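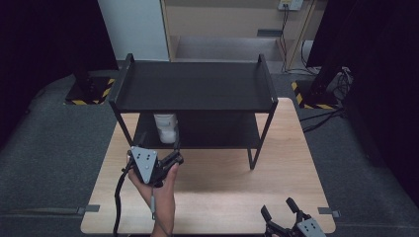
Two-tier shelf in black metal, with a white cup on the lower level.

Shelf and container FAQ

Which shelf is it?
The Julavberg, a two-tier unit for a desk or worktop. The upper shelf has a short raised rail at each end. Flellgate stocks it in black only.

Will it mark a wooden table?
It can if you drag it. Lift it with both hands, and put felt pads under the legs if you move it often.

What should go on the lower shelf?
Cups and small containers. Measure the tallest one first and leave 2 cm above it so you can get it out without tipping it.

And on top?
Light things you use every day. Keep the total under 6 kg.

Do you sell containers with a spout?
Yes, the Tanness range. The lid comes away from the body for washing. Order code 347 is the lid by itself.
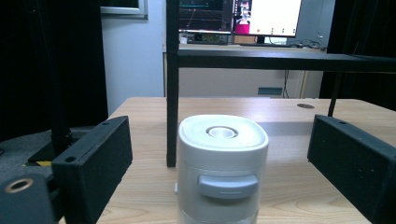
Quyên Phùng wrote to say that she keeps rice in hers and fills it only to just below the lid, otherwise the grains get into the seam and it won't shut properly. She would also like a wider spout for pasta.

Is there a wider spout?
Not at present. For pasta, use a jar with a full-width opening.

How do I clean the lid?
Warm water and washing-up liquid, with a small brush for the spout ring. Leave it to dry with the spout open.

Can I return a shelf once it is built?
Yes, within 29 days, with all the screws. Write to Alistair Menzies at the Flellgate shop.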